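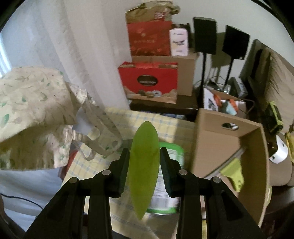

Most advice on the catch-all corner starts with buying something. A set of bins, a label maker, a rolling cart with three tiers that will be full of the same junk in a month. I have been sent plenty of it by readers and I have tried more of it than I'd like to admit, and my view is that a corner fills up because it has a flat top and people walk past it. Gift bags are the worst of the lot. A crumpled brown paper one standing behind a red one with faint gold patterns, both up on top of the cardboard boxes by the curtain, will stay up there until somebody needs the box at the bottom, and then they get moved to the floor.

So these are the tips I still use, with the ones I've dropped and why.

Gift bags. The usual rule is to fold them flat and file them upright by size. Fine, if you wrap presents every week. I keep two, one big and one small, folded inside a drawer. The rest go. A bag with a crushed rim doesn't improve in storage, and you will not iron it, whatever the magazine says.

Boxes from food gifts. Cookie and pastry boxes are sturdy and have nice pictures on them, which is exactly how they survive for years. People say to use them as drawer dividers. I measured mine and not one fit the drawer without trimming. If you do want to try it, measure first, and only keep a box you have already found a place for.

Canisters with lids. Better than the boxes. The tall plastic kind that powders come in will hold clothespins, wooden spoons or a ball of string. Wash it, leave it open overnight and smell it before you put anything in. Peel the label if it comes off easily. If it doesn't, leave it, and ignore the peanut butter trick unless you enjoy washing off peanut butter.

Cloth bags. I counted ours one February and stopped being smug about plastic. They slump, they slide off things, and the long straps catch on whatever is beside them. Stuffing them all into one bag is popular advice and it works until you want the one on the inside. Hanging them works better, and that's where the next item comes in.

Carabiners. I resisted these for years as a camping habit that had wandered into the kitchen. Ya-wen Yeh wrote in to say she clips all her bag straps onto one and hangs it from a hook inside the closet door, and I tried it mostly to be able to say it was fussy. It's all right. You unclip the one you want and the others stay put. Don't hang anything heavy from the cheap ones, and check that the gate springs shut before you trust it. 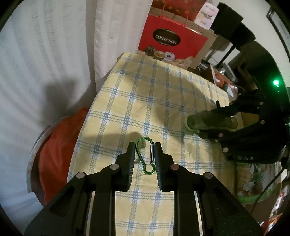 Green carabiner with a straight silver gate, over the checked tablecloth.

The Trernent hanging organizer, which three people recommended, does the same job with more pockets. I used it for 113 days and found receipts in most of them.

Tablecloth over the low table. Supposed to hide what's stored underneath. It does, and that's the trouble with it. I still put a cloth on, for crumbs and scratches, but I don't let it hang to the floor. For wrinkles, smooth it out by hand while it's still damp from the wash. Sprays that promise to do this for you are mostly water and perfume as far as I can tell.

Cables. Never leave one lying across fabric you plan to pick up. Wind it loosely and close it with a twist tie from a bread bag. Keep the ties in one of the canisters.

Readers' tips are welcome, but please say how long you've been doing it. Under 2 weeks doesn't count.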